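2018-03-13
Drurgate, twin bedroom, bedding and clothes

Carrying on from the wardrobe notes, which ended badly and are closed as far as I am concerned.

Window bed has become a question of terminology, so for the book: "striped bed" is the one with the grey-and-white bedspread, "white bed" is the one with the duvet. Huia was still using "left" and "right" after lunch, from the doorway, while I was using them from the window. We put the same pillow back twice.

Striped bed is no trouble. The stripes are fine and run across, so any crooked pull shows up at once and you fix it. Tugged it straight at the foot, smoothed toward the head, done. I have no notes on the striped bed and would like to sleep in it.

White bed is the other kind. The Maihi duvet takes a crease from being looked at. Tried:

Shaking from the foot end. Filling goes to the head and sulks there.
Shaking from the long side. Better, but the gap between the beds is too narrow to get a proper swing, and I have a bruise from the footboard.
Smoothing with the flat of the hand. Moves each wrinkle somewhere else.

Stopped after 5 goes. Tayla Ruddock's view is that a bed somebody has sat on is allowed to look like it. I have written this down as a decision.

Clothes next. Black things on the white bed, because black on white is at least findable. Folding on a soft rumpled surface is a different job from folding on the bench at Nostel: the bottom layer sinks into the duvet and you end up pinching up bedding with the hem. What worked best was laying the piece out print side up, finding both hem corners by feel, and lifting before folding. Sleeves in first, then up from the bottom. If you fold before lifting you get a parcel with some duvet in it.

Large white lettering is a decent guide to which way up you are, until the cloth slumps and you have two letters left to go on. Huia suggests turning everything inside out. Overruled.

Leave the nightstand alone. The lamp and the telephone are both closer to the pillow than you think when you have an armful of bedding, and the shade has already been straightened once today. Drawers in the dresser under the window: assigned, top to bottom, on the sheet taped inside the front cover. Ranach wants socks at the top. Fine.

Still to do: decide whether the white sofa cushion counts as bedding (I say no), and get the black stuff off the bed and folded before anyone suggests ironing it.
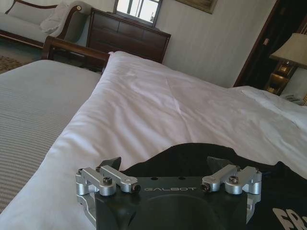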